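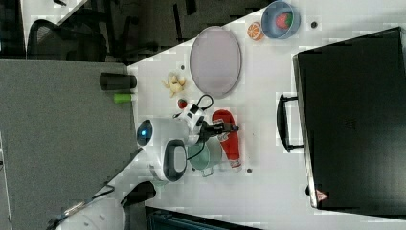
Pernport, saison 2 : les audiences du lancement

kamath_tv
Bon, je sors du double épisode et je suis ravi ! Quel retour ! Le face-à-face sur le quai, la musique, tout. Et 56 minutes sans pub pour le premier, ça change la vie.

Lulu400
Pareil, j'ai adoré. Par contre il paraît que les chiffres sont en baisse par rapport à novembre ?

Testell
En baisse, oui, mais en direct seulement. Sur le replay ça grimpe. Anil Devadiga l'a expliqué dans sa chronique, la chaîne regarde surtout les sept jours.

Jindex
Pas d'accord. Une série qui perd son public dès la reprise, on la déplace en deuxième partie de soirée, point. Déjà vu cent fois.

kamath_tv
Sauf que la case d'en face avait un match ! Attends au moins le troisième épisode avant de l'enterrer :)

Lulu400
La pétition pour une saison 3 en est à 1 963 signatures, on vise 3 000. Je remets le lien ce soir.

Jindex
Une pétition, ça n'a jamais rempli une grille. Cela dit Kumaresan Gounder est formidable en commissaire, là-dessus je vous suis.

Testell
Ah, quand même ! Allez, signe.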